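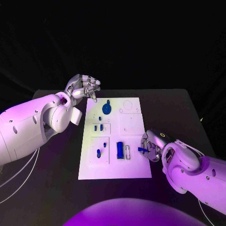
Sigita Laur objected to an earlier draft of this section that we were asking too much of the fitting-board studies, and that a child who plays with shapes at four and does well in math at eight is at least weak evidence that the shapes did some good. We accept "weak." We have trouble with the rest of the sentence, and the trouble starts with who gets the boards in the first place.

4.2 Fitting boards and later math scores

The largest of the four studies in our review, Lisevska, followed 1447 children from preschool into third grade. Parents filled in a form each September saying how often their child played with puzzles, blocks and fitting boards. Children in the top group later scored higher in math. The authors call this an effect of play. The form, however, was the only record of play, and parents who remember a lot of puzzle time may also be parents who read aloud, pay for lessons, or simply know what researchers like to hear. Income was adjusted for in three broad bands. Parents' own schooling was left out, although the first-year form asked for it.

The Jisham trial looks stronger on paper. Classrooms were assigned by lot, and the play sessions were run by teachers. But 174 children had left by the final test, most of them from the control classrooms, and the report compares only those who stayed. We asked for the scores of the leavers at entry and were told they had not been kept.

A second problem is that "fitting board" covers almost anything. The four studies use boards with different numbers of pieces, with and without outlines, and in two cases the materials are never described. The term is loose enough to take in the item in Figure 4.

Figure 4. White board with blue parts and engraved outlines, on a dark tabletop.
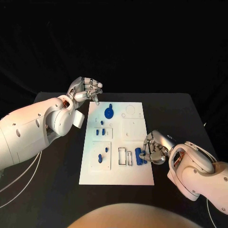

Pooling results across such a range, as Ayele does, gives an average that belongs to no particular activity. A board with a marked outline for each piece mostly asks for matching. One without outlines asks the child to plan. If practice with these things helps at all, we see no reason to expect the same help from both.

Ayele's review also counts Lisevska twice, once for the third-grade scores and once for an interim report on the same children. 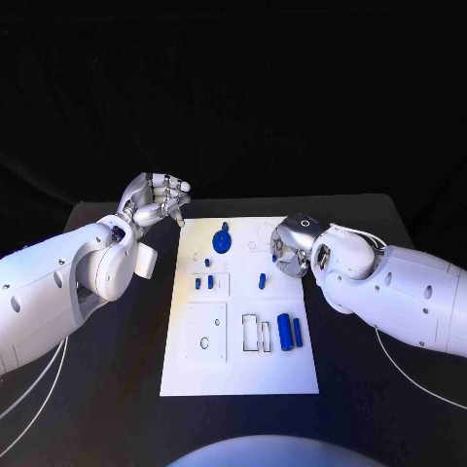
With the interim report removed, the pooled estimate shrinks and its interval crosses zero. The Nesow follow-up, often cited as a replication, had up to 5 children per classroom and no control group. We have left it out of Table 6, and would want to see play observed directly before putting it back.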